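How I Clean a Small Whiteboard (and Keep It Clean)

My little whiteboard lives by the back door and gets written on constantly – grocery lists, phone numbers, my daughter's drawings of horses. By April of this year it had gone a sort of sad gray all over and the dry eraser just pushed the gray from one corner to another. I got it back to white in one evening, and I've done it the same way ever since.

Step 1: Take it down and lay it flat

Please don't scrub it on the wall! I did that for years and all I got was drips down the paint and a board that kept sliding sideways. Put it on a table or counter with some elbow room. Mine has a trim around it, and dirt loves to collect there, so run a dry cloth along the edge first.

Step 2: Dry erase before anything wet

Go over the whole face with something dry. I use a small block, held lightly, and work from the top left corner across. Keep a hand on the far side so the board doesn't skate away from you, and if one side is tipped up a bit, wipe toward the low side so the dust goes one way.
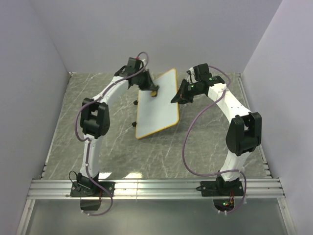
Step 3: Wash it

Two drops of dish soap in a bowl of warm water, a soft cloth wrung out hard. If there's still a ghost of old writing, scribble over it with a fresh marker and wipe right away (my neighbor Fitzgerald Doucet showed me this one and I did not believe him). Really old stains might need rubbing alcohol on a cotton pad. Skip scouring powder and the rough side of the sponge, they scratch, and then the marker settles into the scratches forever.

Step 4: Dry and hang

Wipe with a clean towel, then leave it alone for 40 minutes before you write on it. I've rushed this and ended up with smeary blue mush where the shopping list should be.

I wash mine every couple of weeks now – more often if there have been horses.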